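Soomro all-season duvet: three months on

I bought this duvet in April, after a winter of arguing with my husband over who was too hot and who was freezing, and I promised Eleri Humphreys (who is thinking of buying one for her spare room) that I'd write up my thoughts properly. So, Eleri, sorry for the wait!

First, what you get. It's really two duvets that fasten together with poppers, a light one for summer and a thicker one for spring and autumn, and you join them up when it gets properly cold. I had the Selton version before and the poppers on that drove me mad, coming undone in the night so you woke up with one layer round your ankles. These have held so far – even with the pair of us tugging.
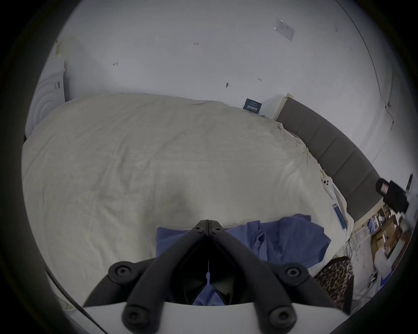 The bed on an ordinary morning, before I've got round to making it.

It arrived squashed very flat and I did worry. Give it a day to fluff up and a good shake from the corners and it comes right. There was a faint smell for a night or two, nothing dreadful, and it went once I'd had the windows open.

Washing is where I'd take a mark off. The light layer goes in our machine happily with the T-shirts and pillowcases,
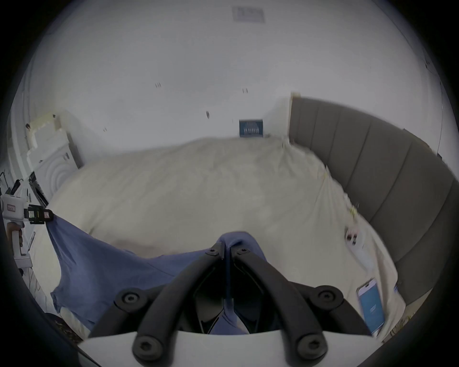 but the thick one is a squeeze, and I've given up and taken it to the launderette, where the big drum does it in one go. It wants a long time to dry too, so pick a breezy day and turn it over every so often. Don't be tempted by fabric softener, as mine came out a bit flat the once I tried it.

Is it warm enough? For us, yes, though I can't speak for January yet. Delivery took roughly 2 weeks, and they did ring to let me know, which I thought was kind. I'd buy it again, and I've got my eye on the pillows next.

Posted 7/17/20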